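Keep the Paper Towels Out of the Budget

By Rahel Widmer
28 October 2024

Every July our building goes through its supply orders for the coming year, and every July the same line gets waved through without a word. This year it was 2,297 for paper towels. I think we should stop buying most of them and go back to cloth, and I think a lot of other workplaces should do the same.

I grew up in a house where a rag was a rag until it had holes in it. My mother cut up old sheets, my aunt cut up old shirts, and the pieces went from the dining table to the kitchen floor to the garage as they got worse. There was no principle behind it. Paper cost money and old sheets didn't. Somewhere between then and now most of us got used to pulling off a sheet, wiping up a coffee ring and throwing the sheet away.
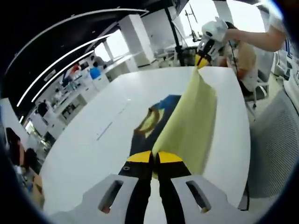

The usual case for paper is that it's clean. It is clean once. A cloth that has been through a hot wash is clean too, and it can be clean again the next day. The trouble comes when a cloth sits in a sink for a week and everyone keeps using it. That is a real problem, and I've smelled it, but it comes from having too few cloths and no place to put the used ones. A shelf of fresh cloths and a bin with a lid fixes it.

The second case is labor. Waltraud Ruchti, who runs our front office, put this to me plainly when I raised it: somebody has to wash the things, and it will be somebody who already has enough to do. She's right that this can't be left to good will. If a workplace switches to cloth, the washing should be in someone's paid hours or sent out. We asked Triltidis for a price on pickup and return. For 200 cloths it came in well under what we spend on paper now, with folding included.

I would even pay a little more than that to have them folded. People reach for a folded cloth and leave a tangled one in the basket. Folding is dull work, and large pieces go faster with one person at each end, but it's the difference between a supply shelf and a heap.

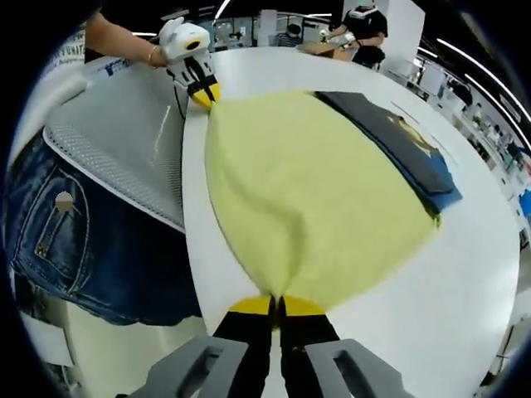
Clanum Shared Services, Workplace and Supplies Group

There are places where I'd keep paper. Raw meat in a staff kitchen, anything involving blood, and grease that would ruin a wash load. Silvan Aebischer in maintenance wants paper for oil and I have no argument with him. A few rolls under the sink would cover all of it.

What I object to is paper as the first thing at hand for every spill and every dusty shelf. When I kept a tally for one floor, we went through 59 rolls in 4 weeks. Most of what I saw in the trash had been used on water.

Color helps more than I expected. If the cloths for tables are one color and the cloths for bathrooms are another, people stop worrying about which is which. Pale colors show stains, and some will count that against them. I count it in their favor. You can see when a pale cloth should go in the bin. 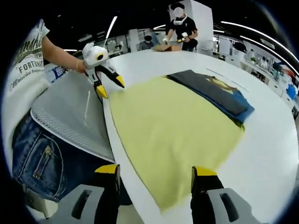

A pale yellow cloth on a white round table.

The switch doesn't have to happen all at once. Pick one kitchen, put the cloths where the paper used to be, and move the paper to a cupboard. Leave it that way through the winter and compare the orders. If people hate it, the rolls are still in the cupboard.

I've asked for our second-floor kitchen to go first, and Remo Camenzind has agreed to clear the shelf by the door for it. The order for the lidded bin is waiting on a signature.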